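# Fustonent Unow hand grippers, after a lot of drawers

October 19, 2025

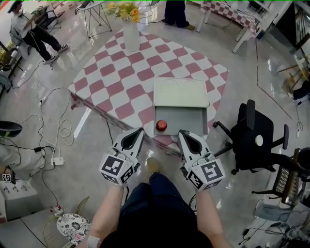 *The Unow pair at the drawer station, one gripper on each side of the red piece.*

I've wanted to write this one up since September, when the second pair arrived at our Menport site and I stopped having to fight Ashton for the first. I like these things a lot. I've spent enough of my working life with a teach pendant around my neck to know what the alternative feels like, and picking up a pair of Unows and just doing the job with them still makes me grin.

For anyone coming from the industrial side: you hold one gripper in each hand, you do the task, and the recording becomes training material for the arms. The white cubes near the base carry the square markers the tracking software looks for. There's no robot to wait for while you record, so a bad take costs you a few seconds and maybe a swear word.

## What they're like to hold

Light, mostly. The squeeze is smooth all the way in and you can feel through the fingers when the pads have met something hard. Small shiny things used to be my nightmare, and with these I can close on a round piece at the bottom of a drawer without chasing it into the corner (most of the time!). The black pads do the real work there. They pick up lint from tablecloths and need a wipe, and I wish the box came with spares.

The cubes stick out more than you expect. For the first week everybody knocks them together when reaching into a tight spot with both hands, and a hard knock means a recalibration. You learn to come in at an angle, tips toward each other and wrists apart, and after that you forget they're there.

My forearms did get tired. Lino Santoro, who has smaller hands than I do, found the grip a stretch and ended up wrapping the handles with tennis tape, an improvement I have since stolen. A second handle size would fix this properly.

## What they changed on the floor

The Park line is where the arms end up, picking and putting away small goods, and it used to be that only 2 of us could teach them anything. If the arms fumbled a new kind of drawer, the packers filed a note and waited for one of us to come down. Sometimes they waited long enough that they quit filing notes, and I can't blame them.

Now the packers record. Lino had been on that line for years and had never touched any of the robot software, and he was turning out clean takes before lunch on his first day. His are better than mine. He doesn't hesitate over where to put his hands, and it shows in how the arms move afterward. We did 438 takes of the drawer task between us, and when I went through them to throw out the duds, very few of the duds were his.

It has changed how people talk about the arms, too. There's a fair bit of "that's my grab" when one of them goes in sideways the way Ashton does. Ashton Henare is left-handed and opens everything from the wrong side, and the line is better for having both versions.

I don't want to paint this too pretty. People asked early on what happens to their jobs once the arms have learned the job, and they were right to ask. What we have so far is a written agreement that recording counts as skilled work and is paid at the higher rate, plus a limit on how long anyone does it in one shift. Recording is dull by the third hour. Same drawer, same reach, shift the box a little, again. I'd push for the rate and the time limit before the grippers come out of the packaging.

## Complaints

- No pad spares in the box.
- One handle size.
- The marker faces scuff, and tracking gets jumpy when they do. Keep a soft bag for each gripper.
- The export tool chokes on a batch of 2,000 files. Split it up and it's fine.
- The manual covers setup well and says next to nothing about table height. Go lower than you think, and let people sit if they prefer to.

## Would I buy them again

We paid $874 for the pair and I'd pay it again tomorrow. I've already asked for a third set, and Lino wants his own so he can leave the tape on.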